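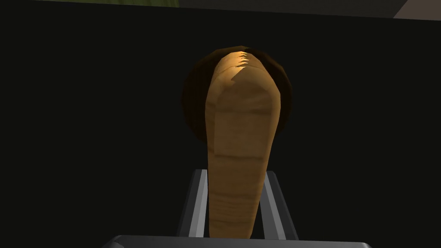
Section 2. Before You Spend Anything: Planning and Budget

Read this section before ordering hardware. It is shorter than the purchasing form and much cheaper than skipping it.

The Trunine Bench Kit comes in two parts: the simulator license and the physical arm with its two-finger gripper. You can buy them together. Most first-time buyers do, and then the arm spends its first summer in the box while somebody learns the software. We would sooner sell you the license in June and the arm when you have a bench to bolt it to.

2.1 Work out what you will be picking up

1. Write down every object the gripper will have to hold. "Various" is not an object.
2. For each one, measure the narrowest part you would accept as a grip point and the widest part that has to clear the fingers. Long, tapered things with handles need both numbers.
3. Weigh the heaviest item. Weigh it full if it will ever be full.
4. Find the closest match for each item in the Prindley object library and load it in the simulator. Grip it by the narrow end first. If that looks wrong from the gripper view, try another spot before you price a bigger gripper.

Note: Library objects are low-polygon models. Flat facets and jagged highlights are normal and do not mean your graphics card is failing. Please stop returning graphics cards.

Caution: A grip that holds in simulation tells you the fingers can reach and close on the shape. It does not tell you how slippery your real object is. Leave room in the budget for a second set of finger pads.

2.2 Measure the room

1. Clear a bench area at least 70 inches wide. The arm does not need all of it. The cables, the controller and your coffee do.
2. Check that the bench is rated for the arm, the base plate and a person leaning on it, whatever the sign says.
3. Measure the doorway. The crate is 73 inches on its longest side and does not fold.
4. Find the nearest grounded outlet. An extension cord run under a rug is not the nearest grounded outlet.

2.3 Build the budget

1. Start with the simulator license, $498 per seat per year. One seat means one person logged in, including the person who went to lunch.
2. Add the arm and gripper from your Caldeira dealer quote. Quotes dated before 12/07/2019 use the old shipping table and must be reissued.
3. Add finger pads, the base plate and the emergency stop. The emergency stop is sold separately. We have heard your feelings on this.
4. Add the Cevbridge adapter if your controller is an older model. The part number is on the underside, so look before you mount it.
5. Add staff time. Allow 8 hours of simulator practice for each operator before the arm is powered on. If your budget form has no line for this, put it under "training" and keep a straight face.

Caution: Do not drop the emergency stop to get under a spending limit. The controller checks for it at startup and will sit there doing nothing until it finds one.

2.4 Before you sign

1. Open your object list from 2.1 and confirm each item has been tried in the simulator.
2. Save the session files to a folder you can find again. Your dealer will ask for them if you want help choosing a gripper size.
3. Get the delivery date in writing, along with who unloads the crate. Curbside delivery ends at the curb.
4. Compare the total with the approved amount. If it is over, cut seats before you cut pads.

When the order is placed, go on to Section 3, Unpacking. Keep the crate until the arm has passed its first startup test.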